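3.2 Cell setup and upkeep

The Hamdy cell has two arms facing a white table with a countertop microwave at the back. Each arm carries a jointed gripper. We check the finger screws and wrist bolts after every 100 trials, and replace any screw that has backed out. Over 204 trials we changed 2 finger screws, both on the right gripper. The right arm works the control panel and the door release, so its start pose is taught again whenever the oven is moved (Figure 9).
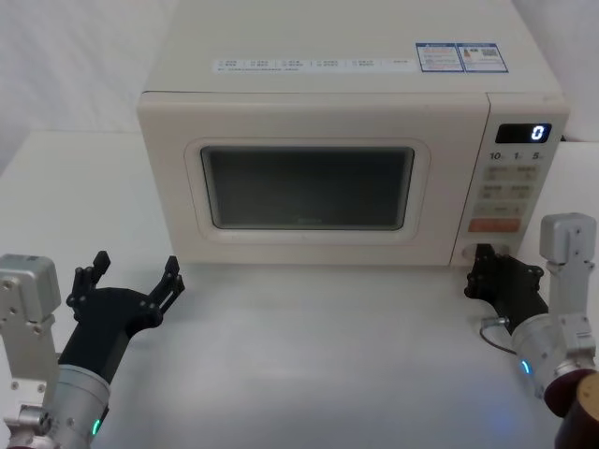 Figure 9. Start pose check, right gripper near the door-release button.

Related items
Trurar: gripper wear notes
Lallell table mount, revised

Last updated: June
Contact | © Florari | Back to top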